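Unit 5: Scald and Burn Prevention at Home and at Work
Course handout, Introduction to Safety in Shared Buildings
Instructor: Hefin Parry

Read this before the second session. It covers how hot liquids injure people, how long it takes, and what building design can do to reduce the risk. First aid is covered briefly at the end and again in Unit 9.

1. Terms

A burn is damage to skin or deeper tissue from heat, chemicals, electricity or radiation. A scald is a burn caused by hot liquid or steam. In this course we use "scald" only in that narrow sense. A hot pan handle gives you a contact burn. The water in the pan gives you a scald.

Burns are usually described by depth. A superficial burn affects only the outer layer of skin. It is red and sore and heals without much help. A partial-thickness burn reaches into the second layer, blisters, and is often very painful. A full-thickness burn goes through the skin. It may look white, brown or leathery, and it may hurt less than you expect, as the nerve endings have been damaged. Do not use pain as a guide to how serious a burn is.

2. Temperature and time

Two things decide how bad a scald is: how hot the liquid is and how long it stays on the skin. Students tend to remember the first and forget the second.

At 120 °F (49 °C) it takes several minutes of contact to cause a serious burn in a healthy adult. At 140 °F (60 °C) it takes a few seconds. Fresh coffee and tea are often served hotter than that. The relationship is steep, so a fairly small cut in water temperature buys a lot of time to pull away.

Clothing changes the picture. A splash on bare skin runs off and cools quickly. The same splash on a sleeve or a sock is held against the skin, and the fabric goes on giving up heat. Thick, absorbent cloth is the worst. Wet clothing over a scald should come off at once unless it is stuck to the skin.

3. Who is most at risk

Young children have thinner skin than adults and they reach for things. A cup pulled off a counter can injure the face, neck and chest together, and on a small body that is a large share of the total skin area.

Older adults also have thinner skin. They may react more slowly, and some have reduced feeling in the hands or feet. Diabetes and nerve damage have the same effect at any age. A person who can't feel that water is too hot won't pull away from it.

Add to this list anyone who is tired, in a hurry or carrying too much. Workplace scalds often happen during short, ordinary tasks – filling a cup, draining a pot, walking across a break room with a drink in each hand.

4. Hot drinks and shared water points

Most buildings with more than a handful of people in them have some kind of shared hot water. It may be a kettle, an urn, a wall boiler or a dispenser. Each has its own typical accident.

Kettles: cord pulled, kettle tipped, steam from the spout when the lid is opened early.

Urns: a tap left dripping or open, or the whole urn moved while full. Urns should be emptied before they are moved.

Wall boilers: splashing from a high outlet into a shallow sink or wide container.

Dispensers: wrong tap, overfilled cup, hand placed under the outlet.

The wrong-tap problem is mostly handled by color. Red for hot and blue for cold is a very common convention in this country, and people act on it without reading anything. A label helps, but it comes second. Someone who is talking, or who doesn't read the language on the label, will still go by color and position.
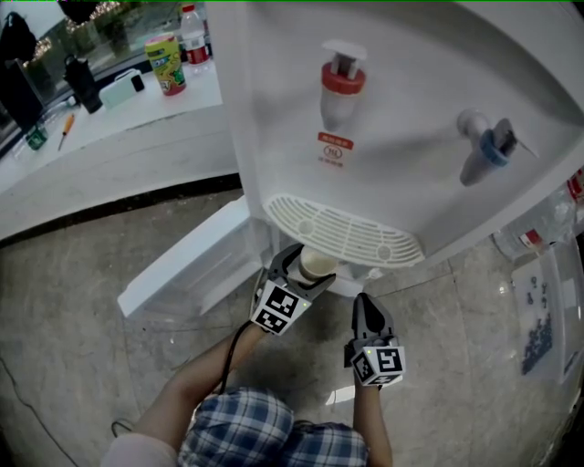

Figure 1. Taps on a water dispenser: red collar for hot, blue collar for cold.

Color has limits. Some people have trouble telling colors apart, and collars and stickers fade or fall off. For that reason, good practice is to have a second cue. Position is one. In plumbing for sinks in the United States, hot is on the left, and a person who can't see the color well may rely on that. Some equipment also has a child lock on the hot side, so that the tap needs two separate movements to open. Check whether yours has one and whether it still works. Locks wear out and get taped down.

The cup matters too. A thin single-wall paper cup passes heat quickly and gives when squeezed. If the drink is hot enough, the person holding it may loosen the grip, or tighten it and push liquid over the rim. Simple measures are to leave a gap at the top, use a sleeve or a mug with a handle, and fit a lid before walking anywhere.

5. Placement

Much of the risk is settled when someone decides where the hot water goes. When you inspect a building, look at these points:

Height. The outlet should be easy to see and reach for an adult, with no need to lift a full cup above chest level.
Landing space. There should be a clear surface next to the outlet where a hot cup can be put down right away.
Traffic. Keep hot water out of doorways and narrow corridors. A person filling a cup usually has their back to the room.
Floor. Drips make the floor slick. Look at the flooring below the outlet, and at whether anyone empties the drip tray.
Cords. They should run behind the unit and never across the front of a counter.

6. Case study: the Marby building

The Marby building is a three-story office with one kitchen per floor. Over one year it recorded 11 scalds, all minor or moderate. Of these, 9 happened on the second floor, where the hot water unit stood beside the door to the stairwell. The door opened inward. The other 2 were on the first floor and both involved a kettle.

The first response from the building manager was a warning sign. The number of reports in the following months stayed much the same. In July the unit was moved to the far end of the counter, and a clear plastic panel was added to the stairwell door so that people could see who was on the other side. The cost was low. Reports from that floor fell sharply afterward.

Think about why the sign made so little difference. Most of those injured knew the water was hot. What they didn't know was that the door was going to open. We will discuss this in class along with the Kiani cafeteria case, where the problem was trays.

7. First aid in brief

Move the person away from the source. Remove wet clothing and anything tight, such as rings or a watch, before swelling starts. Cool the burn under cool running water for up to 20 minutes. Start as soon as possible. Cooling still helps if it is delayed, so don't skip it.

Do not use ice, butter, toothpaste or oil. Do not break blisters. Cover loosely with plastic wrap or a clean non-stick dressing. Keep the rest of the person warm, especially a child.

Get medical care for any burn that is deep, is larger than the person's palm, or is on the face, hands, feet, joints or genitals. Get care for any burn in a baby or a frail older person. Call 911 for large burns, trouble breathing, or signs of shock.

8. For next session

Inspect one shared water point that you use yourself. Write 2 pages using the headings in section 5. Include a rough floor sketch with the door swings marked – these are the part most often left out. Bring a paper copy.

Optional reading: chapter 11 of the course pack, on tap water temperature in rental housing.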